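About Us

Skirkitora packs and finishes small housewares for shops that don't have the floor space to do it themselves. Started in Flesmont, still in Flesmont. 118 people across two buildings, most of them on the packing side. Pots, cups, lids, small odd stuff.

In April we moved the first repeat jobs over to automation. Pick up, turn, set down. The people who used to do that all shift now teach it, by hand, with a gripper in each hand. Table 5 is where most of it happens.

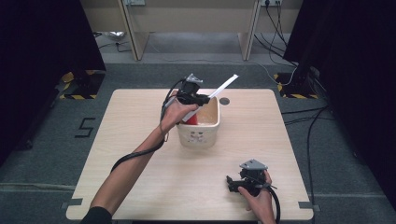

Hand Skills & Automation Team - Flesmont, Building 2

Team lead is Naima Soliman, nine years on the packing line before this. Moataz Fahmy does the software and the cabling. Fadwa Badawi and Arūnas Laur run the tables. Liv Amundsen handles training and schedules, so if your shift looks wrong, write to Liv.

What changed for people: less lifting, less wrist work, more standing and thinking. Some like it, some went back to the line and thats fine, the door is open both ways. No jobs were cut for this. Pay grade for table work is one step above packing, after 40 hours of training.

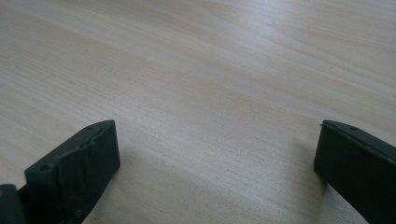
Open gripper over the tabletop, Building 2.

Training is short and mostly doing. You start slow with one piece. Then two hands. Fadwa will stop you if you rush, everybody rushes. Breaks every 49 minutes, an odd number but it came out of the first schedule and people wanted to keep it.

The planning tool is called Flesadum, built in house. It says which table, which item, who's on. Ask Moataz for a login. Paper sheets still OK untill further notice.

Things we're still working on: shift swaps between line and tables, better chairs, a written guide that isn't just Arūnas's notes.

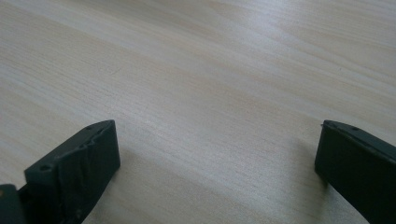

Gripper fingers up close. Wood grain table, nothing picked up.

Want to try it? Any line employee can ask for a trial shift, no experience needed. Talk to your shift lead or stop by the team desk. Visits from outside by appointment only.

Page updated August 10, 2020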